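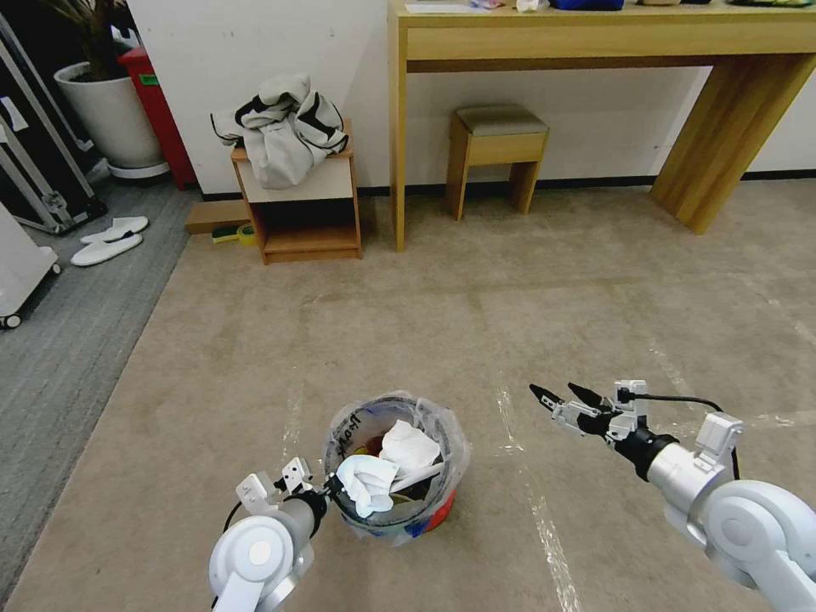
Round trash bin with a clear liner, on beige carpet.

Branstead Clear Can Liners, Small Round

Flat-packed clear liners for office, bedroom and bathroom bins. The plastic is thin enough to tuck down easily and strong enough for paper, tissues and other light dry trash. For kitchen waste or anything with sharp corners, order the Darton heavy liner.

Details
Color: clear
Seal: star bottom
Liners per roll: 46
Rolls per case: 12
Scent: none
Item number: BR-139

Sizing
Measure around the outside of the rim with a tape, then measure the height. The liner should be a little wider than the rim and tall enough to fold over by a few inches. Extra material can be gathered and knotted on one side. Square bins up to the same rim measurement will also take this liner.

Use
Tear at the perforation and rub the open end between your fingers to separate the layers. Push the bottom of the liner all the way down before folding the top over. Tie off when two-thirds full.

Shipping
Cases leave our Sukmont warehouse within two business days. Single rolls ship from Onsri and can take up to a week. Unopened cases may be returned within 14 days. We can't take back opened rolls.

Customer comments
"We use these under every desk. The old ones split at the bottom seam and these haven't so far. I wish the perforations were easier to find." Petro Marchuk

"Good fit on my bathroom bin, a bit long on the one in the hall." Nataša Vlachou

Related items
Darton heavy liner, black
Branstead tall kitchen liner, white
Liner bands, pack of 12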